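Gullska Bag-Picking Cell: Replacement Finger Pads

Lit pads for the two-finger gripper, sold in pairs. Part no. 242. Fits all Gullska wrist housings. Checked by I-seul Yeo on a blue block and an open paper bag. 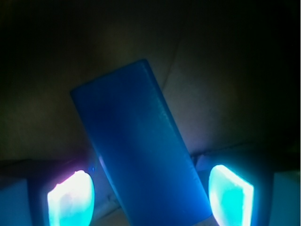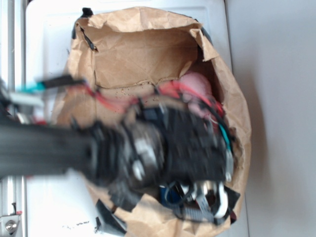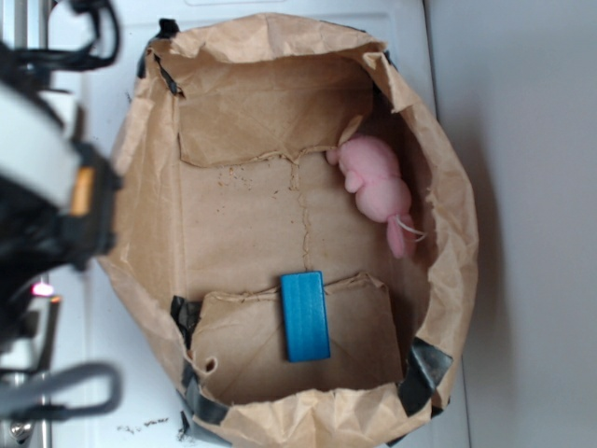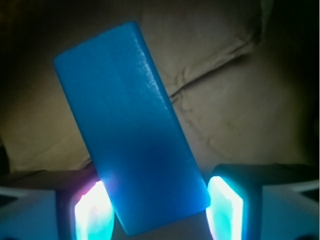 Change pads every 400 hours, or sooner if one side is dimmer than the other. Power down, park the arm clear of the bag and pull the old pad straight off. Wipe the seat with a dry cloth. Press the new pad in until it sits flush, then run the grip test for 30 cycles. Replace both sides together.

Tape the bag rim down before restarting. Check that the arm cables have slack at full reach.

Price per pair: $9
Ships from Jesden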